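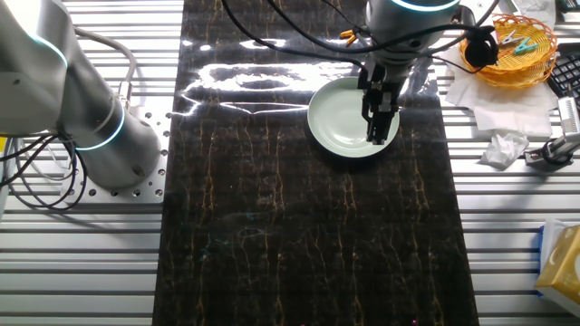 Eldana Yimer would like it noted that my last entry called the bat "fine," and that a bat with a crack up the handle is a rattle. So noted.

4/27/22. Rollstead bat, second day on the bench. Glued the handle crack, clamped it 18 hours. Tapped along the barrel and got the same dull note 3 inches from the knob. Glue has not reached the bottom of the split – or I have lost my ear.
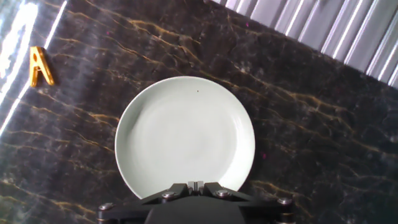 Page last changed 4:10 pm by fsotelo

The Pometstead club wants it for the August old-timers' game. They say it dates from 1928. The knob says somebody used it as a tent peg.

Fredy's plan (mine, that is): open the split a hair, thin the glue,
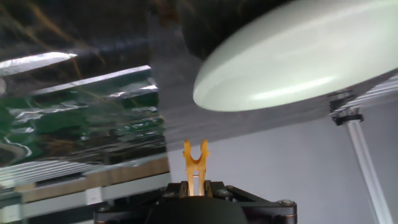 and clamp again with the softer pads. No swinging it in the hallway meanwhile, Eldana.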